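Keeping fitted sheets on the bed (and out of a ball in the closet)

I have fought with fitted sheets my whole adult life. The corners pop off at night, the elastic goes, and the folded one always looks like a bread roll. After a long weekend of clearing out the linen closet at our place on Casado, these are the habits I'm sticking with.

Measure the mattress first. I mean the depth, with the topper on! Ours came to 15 inches and I'd been buying sheets made for much thinner ones, so no wonder they crept up every night.

Start with a head corner, then go to the foot corner diagonally across from it. Once those two are on, the others slide over with hardly any pulling. My friend Nazma taught me this and she can do a king by herself in the time it takes me to find the label.

Sew a bit of bright thread inside the top right corner – any color, a few stitches, done. You'll never put the sheet on sideways again. 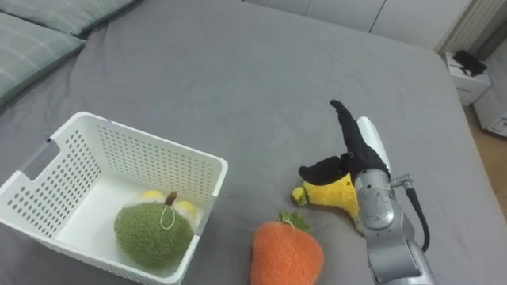 Gray sheet, white basket, plush toys. 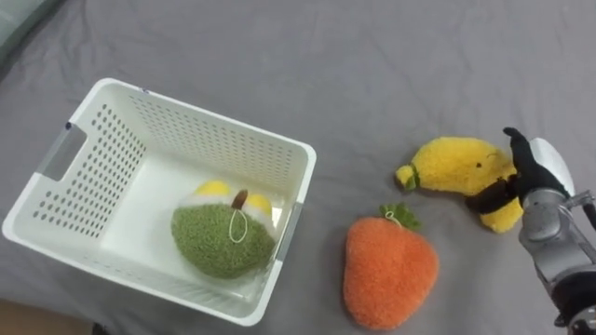
How often should I wash a fitted sheet?

Once a week is what I aim for, and every two weeks is fine if you shower before bed and the dog sleeps somewhere else.

Wash sheets apart from towels, too. Towels are heavy and rough, they shed lint everywhere, and they take forever to dry. Halfway through the dryer cycle I stop and untwist everything (the fitted sheet will have swallowed a pillowcase, it always does).

As for folding, tuck the corners into each other, lay it flat on the bed, fold in thirds and stuff it inside its own pillowcase with the rest of the set. It doesn't have to be pretty. Old sheets with dead elastic go in my paint box – they make great drop cloths once you snip off the corners.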